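STATEHOUSE NOTES
Quorum rule heads back to committee

The county council's proposal to change its quorum rule did not get a vote on Sunday night. It goes back to the rules committee, where it has already spent most of the session. Readers who follow the Brelbridge meetings on the public access channel will have seen the motion. Everyone else got one line in the minutes.

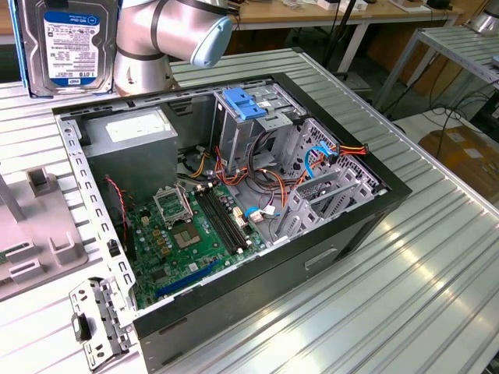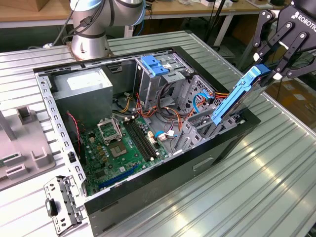
The text of the proposal is short. Under the present rule, a quorum is a majority of all seats, filled or vacant. The council has 19 seats, so ten members must be present before any business can be done. The change would count filled seats only. With 2 seats vacant since January, the number needed would drop from ten to nine.

One member sounds like a small difference. On Sunday it decided the evening. Nine members answered the roll call. The clerk, Amra Vukadinović, recorded no quorum, and the members present could do only what the rules allow in that case: set a time to meet again, take a recess, or send for absent members. They took a recess. A tenth member arrived during it, and the meeting opened late, with the quorum proposal moved to the end of the agenda. By then there was a motion to recommit, and it carried on a voice vote.

Evander MacBrayne, who wrote the proposal, argued for it on practical grounds. His written statement says that a vacant seat under the present rule works the same as a member who never attends, and that the voters of a district without a member gain nothing from a meeting that can't start. He also notes that the planning board and the library board both count filled seats already.

Nazmiye Uysal spoke against. Her objection is to the low end of the scale. If several seats were open at once, a filled-seats rule would let a handful of members pass a budget. She offered an amendment setting a floor of nine, regardless of vacancies. MacBrayne said he would accept it. The chair, Zlatko Dumitrescu, ruled that the amendment could not be taken up while the motion to recommit was pending. That ruling was correct under the order of motions the council uses, though it did leave two people in agreement with nothing to vote on.

There is a second issue that got less time than it should have. The charter says "a majority of the council" and does not define the term. The present rule is the council's own reading of that phrase. If the charter means all seats, the council can't change it by a rule and would need to put the question on the ballot. A petition for that takes 50 signatures from each district - not a high bar, but the vacant districts would have to be organized too. The council's attorney has been asked for a written opinion. No date was given for it.

The Skiltstead seat and the Dow seat both remain open. Applications for appointment are still being accepted at the clerk's office. An appointment to either one would leave the quorum at ten under the present rule.

The rules committee meets next at 6 p.m. in the Brivlow annex. Public comment is taken at the start, and speakers must sign in before the meeting is called to order.

- Arben Mladenović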